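July, evening

Put 18 more grabs on the left-hand gripper before supper. The Fleslow guide says to check the pivot pins every 100 and retighten if there's play. I felt none, though I don't trust a guide that gives no figure for play.

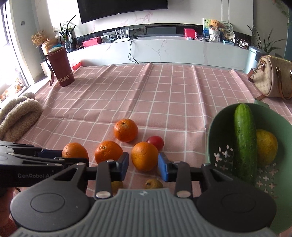
Pad wear is what bothers me. Ovano swear the blue ones last a season, and I'd like to know whose season. Oranges ought to be easy going for them. The cucumber in the green bowl, all bumps, will tell me more about grip than any smooth fruit. Wiped both pads, left the arms alone, no oil.
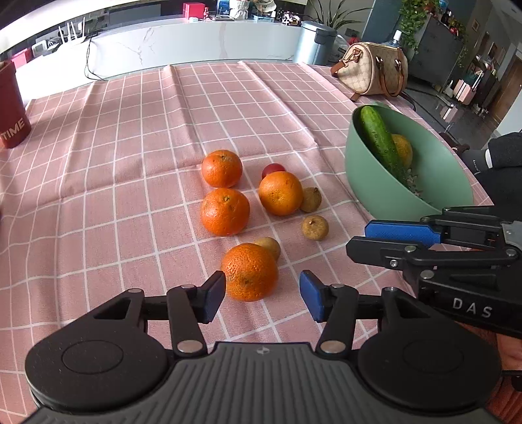
Mak wrote back that I'm fussing, and that pads should be swapped in pairs or the jaws will pull to one side. Fair enough, but that's also how you sell 24 pads. Will look at the hubs tomorrow, 5 minutes each.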